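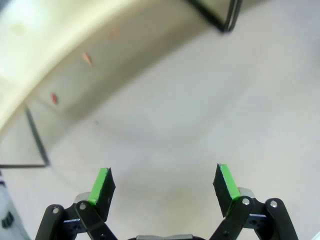
December, 4 pm. Bench top, continued. The argument over the colour is now closed, mainly through exhaustion. I wanted dark, Dundum store had dark, and we ordered pale. I'll put in writing that pale was the right call for finding things: black against it stands out a mile, and so does anything bright green. On the old top a small black screw went down and was next seen by the hoover. Glare is my remaining complaint and I intend to keep it.

Cleaning trials. Two offcuts from Vumar, same batch as the top, one treated with Cordier paste and one left as it came. Put tea, pencil, marker and the brown stuff from the unlabelled bottle on both. Left them for 11 hours, meaning I went home.

Tea: came off both with a damp cloth.
Pencil: came off the bare one. On the Cordier one it smeared into a grey cloud, which I then polished to a fine shine.
Marker: still there, both. Will be there when the building isn't.
Brown stuff: came off both. Would still like to know what it is. Whoever owns the bottle, please write on it. Not in the marker.

So the paste is worse than nothing, at 230 g a tin, and we have a full tin less one spoonful. Free to a good home. The label says "for all surfaces", and I suppose it doesn't say what for.

Edges. The Vetano edging strip arrived too short again. Measured the bench again in case it was me. It was me the first time, so the second strip has been cut to match my first mistake very accurately. Reordered, with the tape measure read out loud by somebody else.

To do:
- no marker on the top without card under it
- raise the lamp and see if the glare improves before I moan again
- tea on the shelf by the door (this includes me)
- try plain soap on the marker, then give up

5.30 pm. Tried plain soap. Given up.

Search this notebook
Search for: Go

Recent entries
Bench top: pale or dark, the final vote
Bench top: the other final vote
Vetano edging, first attempt
Shelf by the door is not level
Unlabelled bottles, a plea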